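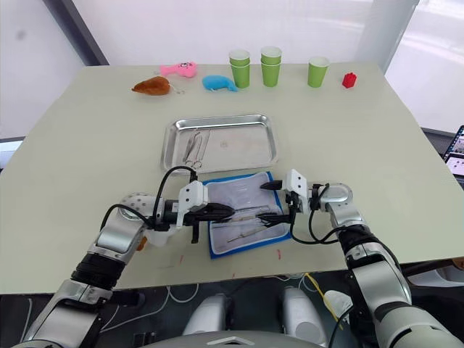
그림 1. 작업대 중앙의 스테인리스 트레이와 기구. 트레이 앞쪽 파란 테두리 위에 가늘고 긴 기구 두 점.

작업 노트 98쪽 / 토요일 오전
작성: 에베 에클룬드
확인: 재넬 리베라
건명: 기구 트레이 정리 및 배치 점검(관리번호 2634)

1. 목적
탈로눔 실습실에 비치된 기구 트레이의 수납 방식을 통일하고, 그 결과를 다음 담당자에게 인계하고자 함. 지난번 정리에서는 가위와 겸자의 방향이 작성자마다 달라 인수 시 확인에 시간이 소요되었음.

2. 수납 기준
가위와 겸자류는 트레이 한쪽에 모아 서로 나란히 둔다. 손잡이 고리는 같은 방향으로 맞춘다. 메스 손잡이와 탐침은 그 옆에 두되 다른 기구 위에 겹치지 않게 한다. 날이 있는 메스는 가장 나중에 넣고 가장 먼저 꺼낸다.

메스 손잡이는 평평한 금속제로, 중간에 가로 홈이 있고 작은 각인이 새겨져 있음. 각인은 육안으로 판독하지 못하였으므로 대장의 품명란은 공란으로 둠. 헤롬 가차리안에게 구매 내역 조회를 요청하였음. 트레이 바닥에 옅은 얼룩이 몇 군데 있음.
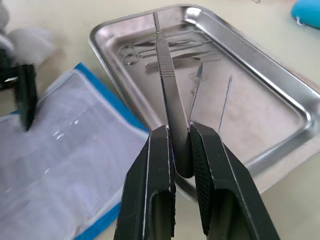
3. 작업대 뒤편 물품
작업대 뒤쪽 가장자리에는 봉제 인형과 녹색 종이컵이 줄지어 놓여 있음. 갈색 통닭 또는 닭다리 모양, 분홍색, 하늘색 인형 순이며 종이컵은 그 오른쪽임. 기구와 분류가 다르므로 트레이 대장에는 기재하지 않고 소품 대장에서 별도로 관리함. 소품 대장은 브로니스와바 야브원스카가 보관 중임.

4. 트레이 상태
안쪽에 잔흠집이 있으며 사용에는 지장이 없는 것으로 판단함. 다만 가운데 부근의 붉은 기가 도는 자국은 원인을 확인하지 못함. 녹인지 착색인지 구분될 때까지 연마제 사용을 보류할 것. 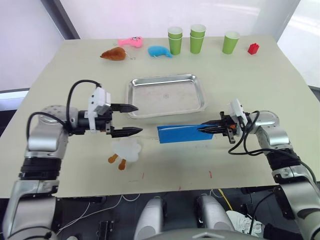 그림 2. 트레이 안쪽 중앙 부근의 희미한 붉은 자국. 앞쪽에 흰색 꽃 모양 인형, 오른쪽에 접힌 파란색 띠.

5. 미결 사항
- 붉은 자국 재확인: 비엔베니도 발루요트. 중성 세제로 닦은 뒤 같은 조명에서 비교할 것.
- 메스 각인 판독: 확대경 사용. 결과는 본 쪽 여백에 추기할 것.
- 흰색 꽃 모양 인형의 소품 대장 등재 여부: 야브원스카에게 문의함. 회신 대기 중.
- 수납 기준 2항의 문구는 리베라의 검토를 거쳐 실습실 게시본에 반영 예정임.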